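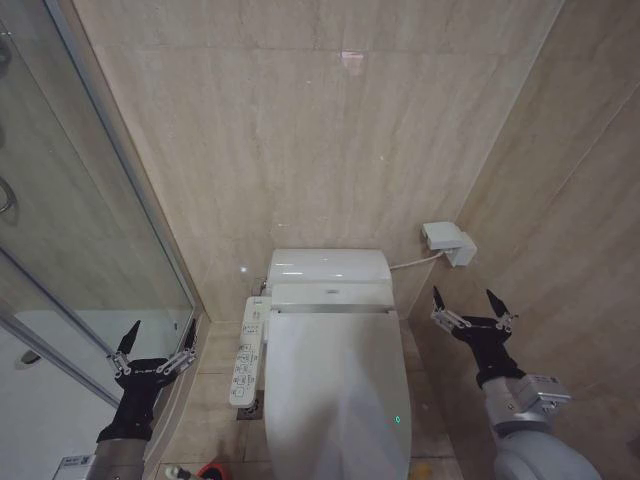
El puesto de recogida: el inodoro con la tapa cerrada y los dos brazos con las pinzas abiertas.

Recogida de demostraciones para limpieza de baños con un robot de dos brazos
Informe del proyecto de asignatura, grupo Renano
07/08/2023
Tiempo de lectura: 5 minutos

1. Objetivo

El proyecto consistía en reunir un conjunto de demostraciones teleoperadas en un baño real para entrenar una política por imitación. La propuesta inicial incluía también el lavabo y el espejo. En enero redujimos el alcance al inodoro y a los objetos que se dejan cerca o encima de él, porque con el tiempo de laboratorio asignado no llegábamos a más.

La meta era entregar 1000 episodios válidos. Entregamos 1593, aunque no todos tienen la misma calidad, como se explica en el apartado 4.

2. Lugar y montaje

Trabajamos en un piso piloto del edificio Hutholm. El baño es estrecho, con azulejo beige de aspecto marmolado y una mampara de cristal a la izquierda. El inodoro es electrónico y lleva un panel de botones en el lateral. Ese panel nos condicionó bastante: si el brazo izquierdo bajaba demasiado cerca podía pulsar algo, así que definimos una zona prohibida alrededor de él y el programa de teleoperación avisaba al operador cuando entraba.

A la derecha, en la pared del fondo, está el enchufe con el cable blanco del inodoro. Marcamos también ese volumen como prohibido para el brazo derecho. Entre las dos zonas queda un pasillo de trabajo bastante justo, y los operadores nuevos tardaban en acostumbrarse.

Grabamos con una cámara en la cabeza y otra en cada muñeca. La de la cabeza da el contexto general. Las de muñeca son las que muestran el contacto, y en las primeras pruebas sin ellas la política se paraba antes de tocar el objeto.

3. Protocolo de recogida

Cada episodio empieza con las pinzas abiertas y termina cuando el operador pulsa el pedal de fin. Entre un episodio y el siguiente cambiábamos la posición de los objetos a mano siguiendo una hoja generada al azar. Las tareas eran 5: recoger un objeto del borde, dejarlo en el borde, levantar la tapa, bajarla y retirar un objeto del suelo.

La hoja indicaba también si la tapa debía empezar abierta o cerrada. Las dos primeras tareas se hacen siempre con la tapa levantada, y son las que más repeticiones necesitaron. 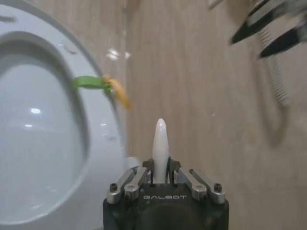
Los objetos blandos dieron más trabajo que los rígidos. No conservan la forma de un episodio a otro, y cuando cuelgan por fuera del borde la pinza tiene que entrar por un lado distinto cada vez. Dejamos que el operador eligiera el lado y lo anotamos en los metadatos. Visto ahora, habría sido mejor fijarlo, al menos en la primera tanda.

Guardamos las anotaciones con Flullcombe, la herramienta de etiquetado del departamento. Cada episodio lleva tarea, operador, resultado e incidencias.

4. Problemas encontrados

Reflejos. La cerámica, el azulejo y la mampara brillan. En las cámaras de muñeca aparecen manchas blancas que se mueven con el brazo. Probamos a bajar la exposición y perdimos detalle en el interior de la taza, de modo que volvimos al ajuste original.

Desenfoque. Cuando la muñeca se mueve rápido, lo que está muy cerca sale borroso. Pusimos un límite de velocidad en los últimos centímetros de aproximación.

Sincronización. En 2 sesiones los relojes de las cámaras se desfasaron. Esos episodios están en el conjunto, pero marcados, y no los usamos para entrenar.

5. Trabajo pendiente

Falta repetir la recogida en otro baño con azulejo de otro color. Con un solo lugar no podemos decir nada sobre generalización. También queda por revisar el criterio de éxito en la tarea de dejar el objeto, que cada operador interpretó a su manera.

Comentarios (3)

lab_tarde: ¿El límite de velocidad lo pusisteis en el mando o en el controlador del brazo?

grupo Renano: En el controlador. En el mando se notaba un retardo incómodo.

mparda: Nos pasó lo mismo con los reflejos en una cocina. Al final aumentamos los datos con variaciones de brillo y ayudó algo.

Otros proyectos recientes
- Mercado: clasificación de fruta con un solo brazo
- Calibración de cámaras de muñeca, guía breve
- Flullcombe: manual de etiquetado para estudiantes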